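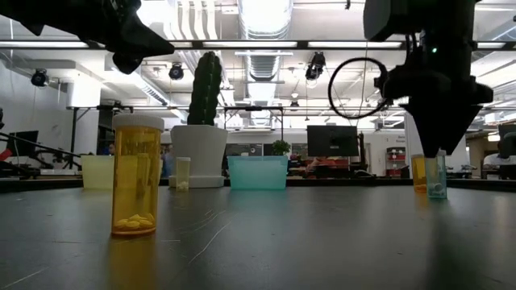

Search this forum: enter keywords

Print this thread | E-mail this thread

Sorting leftover pills into bins

istell_7: Yellow bin for expired, teal for current. Does the amber bottle get emptied first, or go in whole?

Motia: Whole. The label has the lot number and date.

bortolotti166: Disagree. Mine is mostly air with a few pills at the bottom. Decant to a smaller bottle and copy the label.

Motia: Copied labels get misread. Amber also blocks light. A clear bottle doesn't.

bortolotti166: Fine in a closed drawer.

istell_7: Keeping them whole, then. The cactus stays on the table.

Comments (2)

tandia: Check that the ridged cap still locks. Mine stopped after 2 years.

guest: Our pharmacy takes expired ones back. Call first.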